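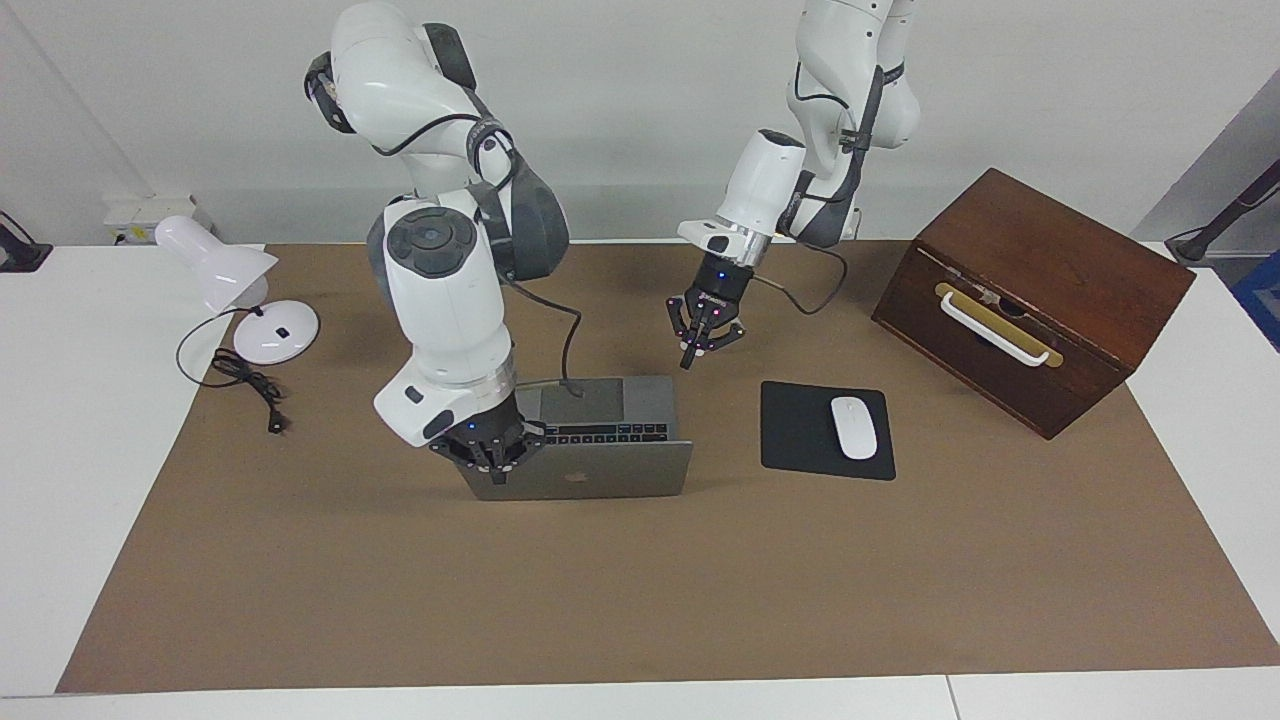 Chapter 6
Where Did My Morning Go?

I used to believe I was a careful person with money and a careless one with time, and when I was writing the first edition of this book I decided to test that. For one working week I wrote down everything I did in 35-minute blocks (an odd length, I know, but my kitchen timer was set to it and I never changed it). The results were embarrassing! I had spent more of my mornings looking for things than writing. So before we get to schedules and budgets, I want to talk about surfaces. A laptop standing open on a sheet of brown paper, with a border of white table around it, is pretty close to how I begin now, and the paper does more work than you'd guess. Whatever is on it belongs to the job. Whatever is off it can wait until lunch.

Economists have a name for what I was losing. They call it a search cost, and it covers any time or effort you spend finding a thing before you can use it. You met the idea in a small way back in Chapter 2, when we followed the shoppers of Vilitz from store to store hunting for a cheaper kettle. Now we'll bring it indoors.

Let's take a made-to-order print shop, Lozano, with one owner and one long table. She keeps her orders in a pile, her invoices in another pile, and her samples wherever they land. Over a year she handles 658 orders. If each one costs her six minutes of hunting, that's 3,948 minutes, or nearly 66 hours, and she can't bill a customer for any of it. Say she values an hour of her time at $30. Now she's out almost $2,000 a year, and no bill ever came in the mail.
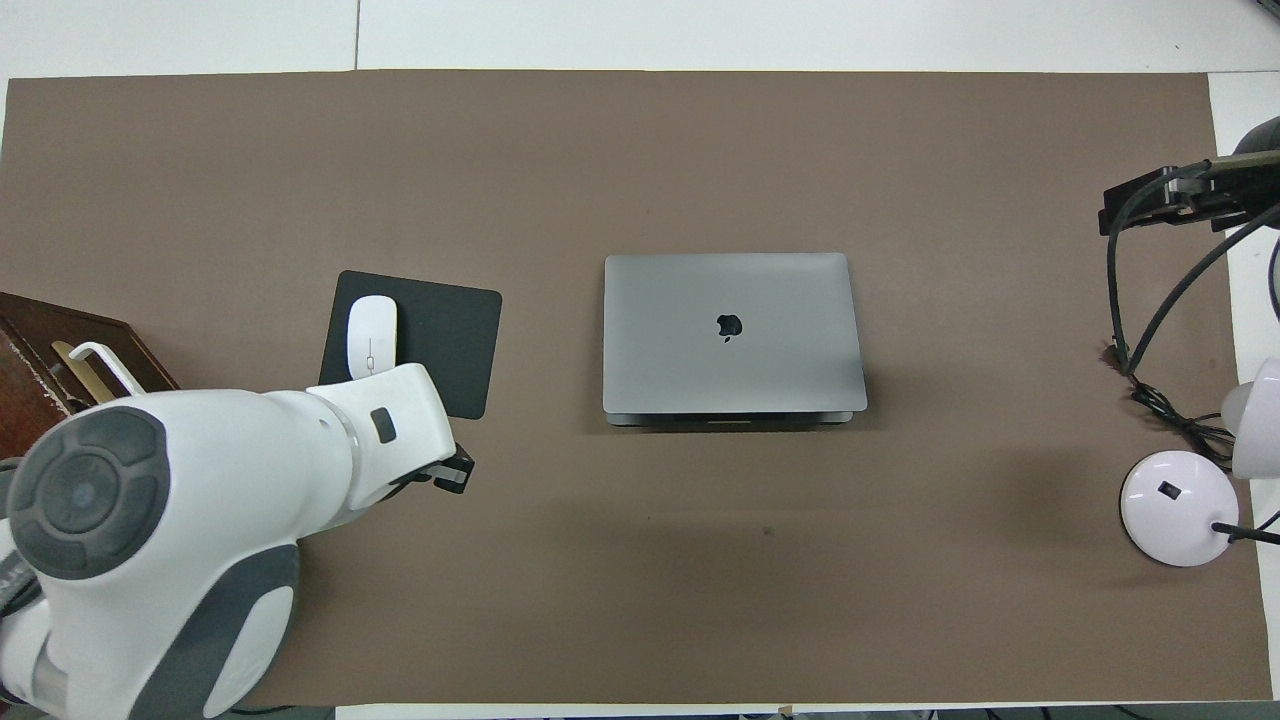

Figure 6.1 A closed laptop on a paper work mat, with a mouse pad to its left.

Would you pay $200 for shelves if you were her? I would, and fast. But watch out, because tidying has a cost too (my sister-in-law's labeled spice drawer took a whole weekend in March, and she cooks twice a month). The question we'll keep asking in this chapter is how much order is worth buying, and when you should stop.

Before you read on, keep a log of your own for one day. Use any block of time you like. Mark each block W for work, S for searching, or R for rest, and bring the page with you to Section 6.1, where we'll put a price on the S's.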